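Lollitum Stovetop Kettle
4. Before the first use, and removing of lime

Please read this chapter also if you had a kettle before. The inside of a new kettle carries a thin film of oil from the factory, and it must be washed away.

4.1 First cleaning

1. Take out the paper ring and the small bag from the inside.
2. Wash the kettle inside and outside with warm water and a little washing-up liquid. Use a soft cloth.
3. Rinse two times.
4. Fill with cold water up to the MAX line and bring it to the boil with the lid closed.
5. Pour this water away. Do not drink it.
6. Repeat steps 4 and 5 if you still notice a smell.

Note: The whistle must be pressed on the spout until you feel a click. If it sits loose, it will make only a weak sound, or none.

CAUTION: Never fill above the MAX line. Boiling water can come out from the spout.

4.2 Choosing the right ring of the cooker

The ring should not be wider than the bottom of the kettle. On gas, keep the flame under the bottom, so that it does not reach up to the handle. On induction, begin with a middle setting for the first 2 minutes and then go higher. A quick start on full power with little water inside can bend the bottom, and such damage is not covered by the guarantee (see chapter 7).

4.3 Removing lime

In places with hard water, do this every 14 days. With soft water, once in a season is enough.

1. Let the kettle become fully cold.
2. Pour in 700 ml of water and two spoons of citric acid.
3. Heat it slowly, but do not let it boil. Switch off the cooker when you see the first small bubbles.
4. Leave it to stand for roughly 454 seconds, or simply until you have finished another small job in the kitchen.
5. Empty, rinse well, and boil once with fresh water.

Note: White vinegar can be used also, but the smell stays longer.

CAUTION: Do not use bleach, or any cleaner with chlorine. It makes small holes in the steel.

4.4 Care of brushed steel 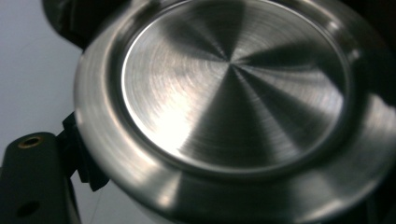

Jaltov, April

On brushed steel, always wipe along the lines of the brushing. Where the lines go in circles, wipe in circles. Wiping across them leaves marks which cannot be polished away at home.

Dry the surface directly after washing. Drops which dry alone leave white spots; a cloth with a little vinegar takes them off. Steel wool and scouring powder are not allowed.

For spare whistles and lid knobs, please write to Florence Chisholm at the service desk in Jaltov and give the number from the guarantee card.

Text of this chapter: Gilles Lemaire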